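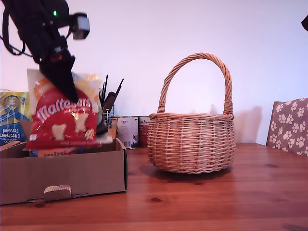 3.2 Agreement between judges in close rounds

The first part of our material consists of score sheets from club tournaments in the Steltmont league, which Veres kindly copied for us by hand. For every round we have the score of each judge, the seat where the judge was sitting, and the final decision. Rounds with a knockdown were removed, as the judges almost never disagree on them.

We call a round close when at least one judge gave it to a different boxer than the others. This definition is simple, and it has a known weakness: a round can be close in the eyes of all the judges and still receive the same score from all. Sönmez and Babaei treated this problem by asking the judges to write also how sure they were. We could not do the same, because our sheets were already filled in before the study was planned.

The seat of the judge had a smaller effect than we expected. Judges on the side of the red corner did not favor the red boxer in a clear way. What seemed to matter more was the last part of the round. When one boxer finished strongly, the judges tended to give him the whole round, even if the notes of the supervisor described the first 2 minutes as equal. Myklebust reports a similar tendency for kickboxing, but his judges were allowed to score a draw -- ours were not.

The sheets from November were scored after a change in the local rules, and we therefore keep them apart in the analysis. In these sheets a 10 for the winner of the round is obligatory, while earlier some judges left the field empty.

Figure 1. Black gripper with its tip on a red and white Maltesers bag.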